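Orest Shevchuk
Jul 26, 2023

1/ I work in the purchasing office of a small company that makes lining fabric and pocketing. Last month I finished moving our dye lot records from paper and spreadsheets into one system. Some people asked me how it went, so I will write it down in a few posts.

2/ First the size of the thing. We had 569 open shade references. Each one has a lab dip card, a recipe number, and a customer name. Many had also a second customer name written in pencil, from the time when two customers shared the same navy.

3/ The old way was a cabinet with drawers. Lurdes Abreu in the shade room could find any card in less than one minute. When she was on holiday, it took the rest of us half a morning. This was the real reason for the project, although in the budget paper I wrote "traceability".

4/ We looked at two programs, Pladis and Moltby. Pladis had nicer reports. Moltby let us keep our own numbering, with the letter at the end for the finish. Our dyehouse, Irkar, uses the same numbering on their delivery notes, so we took Moltby.
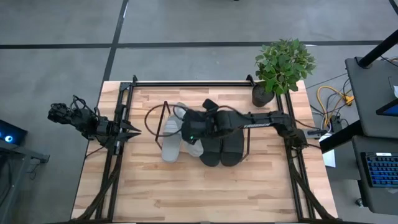
Two arms, one butcher-block table.

5/ My first mistake: I imported everything in one go. The program accepted the file without complaint and then I saw that the colour names were cut after 13 characters. "Charcoal grey warm" and "Charcoal grey cool" became the same colour. I deleted all and started again with a longer field.

6/ Second mistake: light source. Our cards say "D65" or "store light" or nothing. Store light was a different lamp for each customer. I had to write to every one of them and ask which lamp they mean today. Most replied in a week. One sent me a photograph of a ceiling.

7/ Chae-won Won from the lab suggested to leave the field empty when we don't know, and not to fill it with the usual value. I was against this at first. An empty field looks like lazy work. But she was right, an empty field makes somebody ask before the lot is dyed, and a wrong one does not.

8/ For tolerance we kept what we had. Polyester linings pass at the customer's own limit if there is one in the contract. If there is none, Lurdes looks at the piece in the light cabinet and signs. I did not try to make a formula from Lurdes.

9/ About the paper cards - we kept them. The fabric swatch on the card is the standard, and a number from the spectrophotometer is only a number. The cards are in the same drawers, but now in order of reference and no longer in order of customer. It took two of us three days and we found 43 cards which had no entry anywhere.

10/ What to do with those? Polyxeni Kyriakidis in sales went through them with me. Most were from a uniform program that ended years ago. A few were live, and one of these was our best-selling pocketing in ecru. It had been reordered by phone for so long that no one had needed the card.

11/ Somebody asked about training. I made a guide of four pages. The warehouse used only the page about labels, so I printed this page bigger and put it beside the label printer. The other three pages I still believe are good.

12/ Labels: each roll now has the reference, the lot and the length in metres. Before, the length was on a separate ticket pinned to the selvedge, and the pins left rust marks if the roll stayed over winter. We don't buy pins any more. Small saving, but I like it.

13/ Cost. The licence is paid per user and we have six. The bigger cost was my hours, roughly 40 for the cleaning of the data alone, and I did not put that in the plan. If you prepare such a project, please put it in the plan.

14/ Is it faster? For finding a card, yes. For booking a new shade it is slower, because the program asks for things we used to write later, or never. Celeste Garcia, who books most of them, told me this quite clearly in June. We made two fields optional after that and she is a little happier.

15/ Next is yarn suppliers. Nutsugah sends the test certificates as scans, one file for the whole shipment, and I need them by lot. I wrote to them to ask if they can split the file. They answered that it is possible from the autumn.

16/ If your mill or dyehouse did the same change with recycled polyester, I would like to hear how you keep the transaction certificates together with the lots. We have only two recycled qualities now and I do it by hand in a folder. With ten it will not work. Replies are open, or write me a message.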